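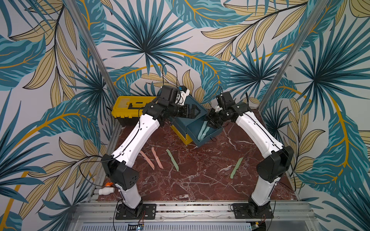
Tuesday, and I have now spent more time choosing a worktop than I spent choosing a university. The kitchen fund stands at 800, which sounded handsome until I met the man at Fesach, who breathed in through his teeth and quoted me by the metre. I had gone in wanting something plain and pale. I came out wanting dark maroon stone with thin white veins wandering across it at a slant, like a road map drawn by someone on a bus, and I have been no use for anything since. Toast crumbs would show on it. So would flour, and I bake perhaps twice a year, loudly.

Home by way of Sornholm to look at the sensible option, 269 a length and the colour of porridge. Stroked it for a while. Felt nothing.

Measured the alcove again after supper and got a third different answer, 20 millimetres out from the last. Either the wall is moving or I am. Rang Stastberg about fitting and was told September, in the voice people use for "never". Paid the 50 deposit anyway. Beans for tea tomorrow, eaten over the sink.

Home | Diary | Kitchen | Garden | Older entries

Filed under: House, Moaning

Contact me | Back to top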